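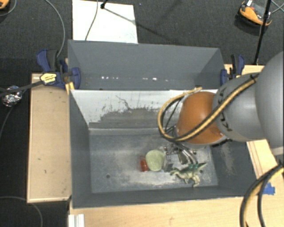
Clorkside's coastal adaptation plan runs to 2040, and the officer who drafted its risk annex says the date was set by asset life. "Most of the pumps and culverts on the register reach replacement by then. We matched the plan to that. A longer horizon would have meant arguing over sea level figures that don't change what we buy in the next budget."

The annex treats climate as a matter of public security, with its own section on emergency services, fuel supply and the single road to the naval stores at Tapia. The officer, who asked to be identified by position only, has spent 19 years in civil defence and was seconded to the council in June.

The road is the main concern. It sits on fill across the estuary, and the annex assumes it will close more often as tides rise. "A closure of a few hours is a nuisance. A closure over two tides stops fuel deliveries, and the generators at the hospital and the water plant draw on the same depot. We had those listed as separate risks. They're one risk."

Modelling was done by Mirnus, a consultancy, using a grid of 40 metres. Asked whether that was fine enough, the officer said it was adequate for the road and poor for the town centre, where kerb heights matter. A second run is budgeted for the centre only.

The plan also sets a storage target of 1000 kilolitres of diesel on the high side of the estuary. Defence has agreed in principle to share the site. The cost split is unsettled, and so is the question of who has first call in an emergency. "The draft agreement says priority will be determined jointly. I've asked for that to be rewritten. At two in the morning you need a name and a phone number."

Exercise Lorkix, the first test of the arrangements, assumed the road was shut and the mobile network degraded. Radio coverage held – except in the southern valley, where crews fell back on a relay vehicle. The officer rates the exercise as a partial pass.

On relocation, the annex says little. "There are houses below the line we've drawn. That's a planning decision and it belongs to the elected council. My job was to state how long it takes to get people out, and by which route."

The annex goes to council with the fuel agreement still in draft.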